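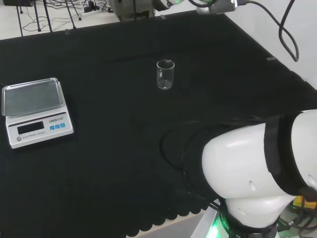

Burnton's toad season is over for another spring, and what a season it was! The count came in at 1,413 toads carried safely across Gokico Road, up from 1,009 the spring before, and that is only the toads. The spotted salamanders, wood frogs and spring peepers that came along for the ride are tallied on a separate sheet, which was still drying on the radiator at the Brarnanar Nature Center when this item was written. The center's tabletop is covered in black cloth these days, with a white electronic scale on it, the kind with a flat stainless steel tray and three pale blue buttons in a row, and weights are a big part of what the crossing crew wants to talk about this year. But first, the numbers, because people in town have been asking.

For anyone new to Burnton, here's how it goes. American toads spend the winter dug into the loose soil of the hillside above Gokico Road. On the first mild, rainy nights of spring they wake up and head downhill to Mahmoud Pond to breed, the same pond where most of them hatched. The road lies right in the way. It isn't a busy road by most standards, but it carries the evening traffic from the lumberyard and the late shift from the bakery, and a toad takes its sweet time getting across two lanes of pavement. They like to stop in the middle, too. The road holds the day's warmth, and a toad that finds a warm spot on a chilly night is inclined to sit there and think it over.

So when the rain comes and the temperature stays above the low forties after dark, the crew turns out in reflective vests, with flashlights and buckets. They walk the stretch between the culvert and the old stone gatepost, pick up whatever is hopping or crawling toward the pond, and carry it over. Each animal gets a click on a hand counter. Then it goes down in the wet grass on the pond side, pointed the way it was going.

There were six big nights this year, which is a lot. Most springs bring two or three, with a trickle in between. The first came early, while there was still a crust of snow under the hemlocks, and it caught half the crew without their boots. The toads mostly stayed put that night, but the wood frogs came through in a rush, and so did the salamanders, long and shiny and spotted yellow, marching over the leaf litter as if they had a train to catch. If you have never seen a spotted salamander, put it on your list for next year. They live underground for nearly all of their lives, and people can spend decades a hundred yards from them and never meet one.

The fourth night was the best. It rained straight through from suppertime, a soft rain with no wind, and the toads were moving before it was fully dark. By nine the males were already calling from the pond, that long, high trill that goes on and on (half a minute, sometimes), each one on a slightly different note from the next. Standing on the road shoulder with a full bucket and hearing that come up out of the dark is about as good as an evening gets in this town. A few drivers turned off their engines and rolled down their windows to listen. One car stayed for most of an hour, and its two youngest passengers went home with muddy knees and a standing invitation for next year.

Now, the weights. For the past couple of seasons the crew has wondered whether the females coming down the hill are in good shape. A female toad on her way to the pond is carrying thousands of eggs, and a few weeks later, when she goes back up to the woods, she is a good deal lighter. Knowing what she weighs before and after, and how long she is from nose to rump, gives a fair idea of how well she ate the summer before and how much she has left over to get started on this one. It's a simple thing to measure, and it had never been done in Burnton.

The weighing is quick. A toad goes into a lidded deli tub with a few air holes in it, the tub goes on the scale, and the weight of the empty tub comes off the total. Everyone handling toads has damp, clean hands, with no lotion or bug spray, as a toad's skin soaks up whatever touches it. The whole business takes less than a minute, and then it's back into the bucket and on to the pond. The work is done under the state permit the nature center holds for its amphibian surveys, and only a small share of the night's toads are weighed. The rest go straight across.

Early results are encouraging, though one season can't say much. The females were heavier for their length than the crew had guessed they would be. Last summer was a wet one, and wet summers are good for slugs, beetles and worms, so they are good for toads. What happens after a dry summer is the question everyone would like answered, and that will take patience and at least one dry summer, which the gardeners in town are not exactly rooting for.

There is one bit of less happy news. The return trip, when the adults leave the pond and go back up the hill, is harder to help with. They don't all go at once. They leave in ones and twos over several weeks, on damp nights and sometimes on dry ones, and the crew can't be out every evening. Losses on the road were higher in those weeks than during the big nights. The same will be true of the toadlets, which come out of the water in early summer no bigger than a fingernail and cross by day as well as by night. They are nearly impossible to see from a car, and not easy to see from your own two feet.

That brings us to the tunnel. The town's road department plans to replace the culvert at the low end of Gokico Road, and the nature center has asked that the new one be built with a dry ledge along one side and a low fence on the uphill bank to steer animals toward it. Tunnels like this have been put in under roads elsewhere, and toads and salamanders do use them, though they can be fussy. They like a damp floor, some natural soil and a bit of light from above. A bare, dry pipe tends to make them turn around. The road department has been open to the idea and has asked for a sketch with measurements. Work could start as early as November, when the toads are underground and the pond is quiet.

Until then, a few things would help. If you drive Gokico Road on a wet evening this month or next, please take it slowly, or go around by the lumberyard if you can spare the time. If you find a toad on the pavement and it's safe to stop, carry it across in the direction it was facing. Don't take it to a pond you think it would like better. It knows where it's headed and will only try to get back. And if you live on the hill side, leave a corner of the yard a little messy, with some leaves and a board or a flat stone to hide under. A toad in the garden will spend the summer eating things you would rather not have on your lettuce.

The pond itself is well worth a visit right now. The eggs are in the shallows near the footbridge, laid in long double strings of clear jelly with the black dots of the embryos lined up inside, wound around last year's reeds. (Frog eggs come in clumps, so you can tell them apart from the bank without getting your feet wet.) They hatch fast in warm weather, and by the time you read this there may be tadpoles, tiny and jet black, bunched together in the sunny spots. Please keep dogs out of the water on that side until the end of June.

The nature center will hold a toadlet walk at 6 in the evening once the young ones start leaving the pond. The timing depends on the weather, so watch for the notice on the board by the center's front door. It's free, children are very welcome, and everyone will be asked to step carefully. Sign-up for next spring's crossing crew is open at the same time. No experience is needed, and there are plenty of buckets. Bring your own boots.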